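Angefangen hat es mit einer Verwechslung. Su-chen Chang wollte Buchhalterin werden und saß im falschen Hörsaal, es ging um Fugen, Kontrapunkt und die Frage, warum ein leiser Ton länger klingt als ein lauter. Sie blieb sitzen, »aus Höflichkeit«, und stimmt heute Klaviere.

Wir treffen uns an einem Freitag in ihrer Werkstatt in Loswood, zwischen einem Flügel ohne Deckel und einem Deckel ohne Flügel. Die beiden gehören nicht zusammen, sagt sie, das werde sie dauernd gefragt. Kaffee gibt es, aber nur in der Küche. Wer mit einer Tasse an ein Instrument herantritt, wird von ihr angeschaut, und danach tut man es kein zweites Mal.

»Die Leute glauben, ich hätte ein besonderes Gehör«, sagt Chang. »Ich habe ein durchschnittliches Gehör und sehr viel Geduld. Im Supermarkt verstehe ich an der Kasse kein Wort.« Ein Klavier hat in der Regel etwas mehr als 200 Saiten, und jede davon möchte etwas anderes. Perfekt stimmen lasse sich das Ganze ohnehin nicht. Wer alle Quinten rein haben wolle, müsse am Ende irgendwo eine unterbringen, die heult. Also verteilt man den Fehler so, dass er keinem auffällt. »Wie im Steuerrecht«, sagt sie. Die Buchhaltung ist offenbar nie ganz verschwunden.

## Hausbesuche

Die meisten Kunden rufen an, wenn die Tochter vorspielen soll oder die Schwiegermutter kommt. Dann steht das Instrument seit Jahren an der Heizung, obendrauf eine Topfpflanze. Chang hat in Klavieren schon Bleistifte gefunden, Milchzähne, einen Hausschlüssel und 630 Mark in einem Umschlag. Das Geld hat sie abgegeben. »Die Dame war eher enttäuscht. Sie hatte immer gedacht, es sei mehr.«

Ob sie den Leuten sage, dass ihr Klavier nichts tauge? Sie überlegt lange. »Ich sage: Es hat Charakter. Wer länger mit mir zu tun hat, weiß, was das heißt.«
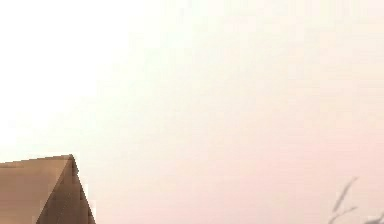 *Zuletzt geändert: Juli*

Ein besonders charaktervolles Stück steht im Gemeindesaal von Nodon, ein Ivanyshyn, Baujahr unbekannt, Seriennummer 889. Zweimal im Jahr fährt sie hin, im Frühling und wenn im Herbst die Heizung angeht. Der Saal sei entweder feucht oder trocken, dazwischen kenne er nichts. Der Resonanzboden arbeite mit, die Stimmung wandere nach oben, dann nach unten, und im Advent beschwere sich der Chor. »Der Chor ist übrigens auch zu tief«, sagt Chang. »Aber den muss ich nicht stimmen.«

Stimmgeräte fürs Telefon hat sie ausprobiert. Mit einem arbeitet sie sogar, es heißt Stollance und kann die Streckung der Oktaven ausrechnen, bevor sie den Hammer angesetzt hat. In der Mitte der Klaviatur vertragen sich die beiden gut. Im Bass streiten sie. »Da zeigt es mir grün an, und ich höre Kies.« Wer gewinnt? »Ich bekomme das Geld, also ich.«

Nach dem Stimmen spielt sie immer dasselbe, zwei Takte Schumann, mehr kann sie nach eigener Auskunft nicht. Die Kunden seien jedes Mal gerührt und wollten wissen, wie es weitergeht. Dann packt sie ein.

Nachfolge? Ein Lehrling war da, er hielt bis zum dritten Diskant durch und studiert jetzt Jura. Einen neuen sucht sie, hat aber noch keine Anzeige geschrieben, weil sie nicht weiß, was hineinsoll. Führerschein, meint sie schließlich, und keine Angst vor Hunden.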